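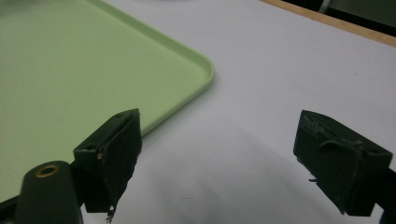 4. Recovering the tray rim from the wrist view

4.1 What the planner needs to know

Before we come to the method itself it is worth spending a little time on what the planner asks for, as we spent much of the early part of the project giving it things it did not want. The Batlow planner (Section 3) does not need to know the full outline of a tray. It needs one point on the rim, the direction in which the rim runs at that point, and the height of the rim over the table. With these it can choose where to place the two fingers, how wide to open them, and at what angle to come in. A full outline is pleasant to have, and it makes for handsome plots, but in close work it is hardly ever on offer. By the time the fingers are near enough to matter, most of the tray has left the view and the fingers themselves are hiding a good share of what remains.

We therefore treat a corner as the basic unit. A rounded corner gives two straight runs of rim and the bend that joins them, and from that small piece one can work out position and heading without any guess as to how long the tray is on the far side. Our first version, which we called Lisance, fitted a whole rectangle with rounded corners to every view. It did very well from a height and rather badly close up, where the fit would stretch or shrink the unseen part of the tray by a wide margin in order to save a tiny error in the part it could see. We are still fond of Lisance and we still use it for the first look, but the hand-over to the corner method now takes place as soon as two or more corners have gone out of view.

4.2 Finding the rim

Pale trays on pale tables are the hard case, and we have tried to be fair to the reader by keeping plenty of them in the test set. Colour alone is a weak guide when a pastel plastic sits on a white surface under soft, even light. What helps a good deal more is that the raised edge catches the light along its top and makes a thin bright line. We look for this line directly. The detector runs along each row and column of the picture and marks places where brightness goes up and then down again within a few pixels, with a small difference in tint between the two sides. Marks that lie along a smooth path are joined up, and short stray pieces are thrown away.

Two kinds of false path gave us trouble. The first was the edge of the table. A strip of wood along the side of a tabletop is long, straight and clearly marked, and a detector that likes long straight things will like it very much indeed. We deal with it by asking that a path should bend: a candidate is kept only if it has two straight runs joined by a curve whose radius falls within the range we allow for trays. The second was the shadow of the gripper, which moves as the hand moves and can lie across the table in just the place where one would hope to find a rim. Shadows with soft edges are mostly turned down by the brightness test, as they go from light to dark without the thin bright line in between. Hard shadows under a single strong lamp are another matter, and we return to them in Section 6.

4.3 Masking the fingers

In a wrist view the fingers are always present, and it is tempting to draw a mask around them once and think no more of it. We did exactly this at the start. The trouble is that grip pads wear. The edges fray, a flap of material may lift away from the face, and a loose strand can hang out past the line of the mask into the very gap where the planner is looking. To a detector working at the scale of a few pixels, a light-coloured tuft at the edge of a dark pad looks a great deal like a short piece of rim.

Our mask is therefore made in two layers. The inner layer is the hard outline of the finger housings, taken from the drawings and moved according to the measured opening of the hand. The outer layer is a soft border which is learned again at the beginning of each session from 40 views of the open hand, taken as it moves above the table. Anything that keeps its place relative to the finger while the background slides past is added to the border. Marks that fall in the border are not thrown out, but they count for less, and a path made only of such marks cannot be passed on to the planner. We prefer this to a wide fixed mask because the space between the fingers is precious, and every pixel given up there is one the planner would have liked to use.

The same idea is helpful when a finger lies over part of the rim. The path then stops on one side of the housing and may or may not come out on the other. We do not try to draw the missing piece. The two visible parts are kept as separate runs with a note that they may belong together, and the fit in the next step is free to use either or both.

4.4 Fitting and passing on

The kept path is fitted with two lines and an arc. We begin from 23 starting guesses spread over the range of headings, run a short search from each, and keep the best. This is a plain way of going about it and we make no claim for its elegance, though it has the merit that when it fails one can see why. The result goes to the planner over the Zurkier message layer, together with a single number that says how much of the arc was in fact seen. If that number is low the planner will ask the hand to shift a little to one side and look again before it commits itself to an approach.

The fit was tuned on 1000 views set aside for the purpose, and all the results in Section 5 come from a separate set of 2165 views which was left alone until the settings were fixed. Both sets were labelled with Furtună, our own labelling tool, in which a person clicks along the visible rim only and leaves the hidden parts blank.

Figure 4. Close wrist view of a pale green tray on a white tabletop. One rounded corner is in view, with the left finger covering part of the rim. Note the frayed grip pads and the soft shadow between the fingers.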